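Breakfast club is back at the Colterby hall

I had my first proper breakfast at the Colterby community hall this month, and I can report that the toast is good again. Anyone who came along last spring will remember the old toaster, which did one side and then sulked. Trinidad Ortuño finally talked everyone into replacing it, and October seemed like the right time to open the doors at 7:30 and start over.

The new one is a shiny stainless-steel two-slot, so shiny that I fixed my hair in it (sorry, Trinidad). Two slots doesn't sound like much for a hungry line, but people were happy to stand and chat while they waited. I had 3 slices with apricot jam and I would have had more if Fulgencio Nieto hadn't been right behind me with his plate out.

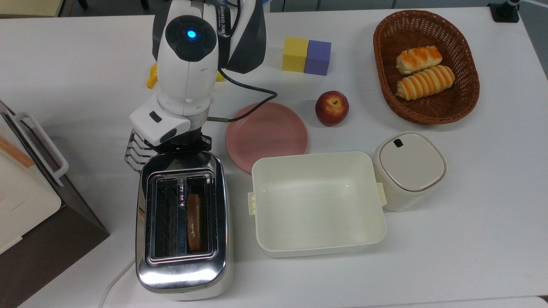

2 min read

The plates are new to us too – a dusty pink that I didn't expect to like and now sort of want at home. There's also a deep white plastic box with rounded corners, and Trinidad would like crusts and leftovers to go in there and please not in the sink.

Fulgencio is after bread for next month. He figures we'll get through 100 slices if the Collado Street families come along, and he'd love a couple of people who can slice a loaf straight (I can't, I've been told). Jam is covered for now, but butter went fast!

Breakfast is free and runs until 9:15. Come in by the side door, the front one still sticks.

Related
Collado Street yard sale moves indoors
What to do with a glut of apricots
Pluvenura choir looking for altos
Hall front door: repair date set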